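Speaker notes: Planning the Equipment Budget for Hand-Held Grippers
Session: Friday, second talk of the morning
Speaker: Ainhoa Goicoechea, Equipment Planning, Ornness
Allow 30 minutes, with questions at the end.

Opening
Thank the Olmedo office for hosting. State the purpose of the talk: to set out how Ornness prepares a purchase request for hand-held grippers, and which costs are most often left out of the first draft. The audience will include department heads who have not submitted such a request before. Keep technical terms to a minimum.

Point 1. Begin with the task list
The request should name the tasks before it names the equipment. A department that plans to handle household objects on a table has different needs from one that plans to work at shelves or on the floor. Ask each department to list the objects, the work surface and the number of people who will be working at the same time. Requests received without a task list will be returned.

Point 2. Unit price and total cost
The quoted price covers the gripper only. Remind the audience that the following belong in the same request:
Replacement finger pads and tips
Cables and chargers
Storage cases
A computer and monitor for each work table
Staff hours for setup and training
The Brostthorpe office left the computers out of its first request and had to submit a second one in May. Mention this briefly and move on.

Point 3. Space and furniture
Pause on the next two slides. Ask the audience to consider how much table area two people need when both are holding equipment. 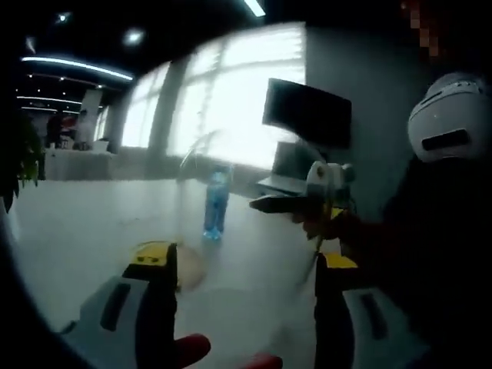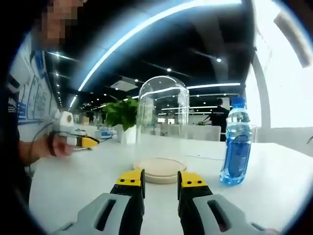 Tabletop work with hand-held grippers. Both views show a second gripper in use at the white table.

Existing furniture may be used if the surface is stable and there is room to stand on more than one side. Lighting should be checked at the hour when the work will be done, and blinds priced if the table is near large windows. Test objects are a small expense but should have their own line. Glass items should be budgeted with spares.

Point 4. Purchase in stages
Our recommendation is a first order of 2 grippers per site, followed by a review. The full order, with a ceiling of 50 units across all sites, will be considered only after the reviews are received. Tridby has agreed to hold its unit price between the first order and the full order. The agreement does not extend to spare parts, and departments should request a separate quote for those.
If asked about leasing: it was considered and remains open for short projects. Refer detailed questions to the purchasing desk.

Point 5. Repair and replacement
Each request must name one person responsible for keeping the equipment log. Damaged pads and tips are to be recorded when they are replaced, so that next year's estimate rests on actual use. Departments may not move repair funds to new purchases without written approval.

Closing
Refer to the request form in the handout. Draft requests go to the purchasing desk for comment before they are signed. Take questions.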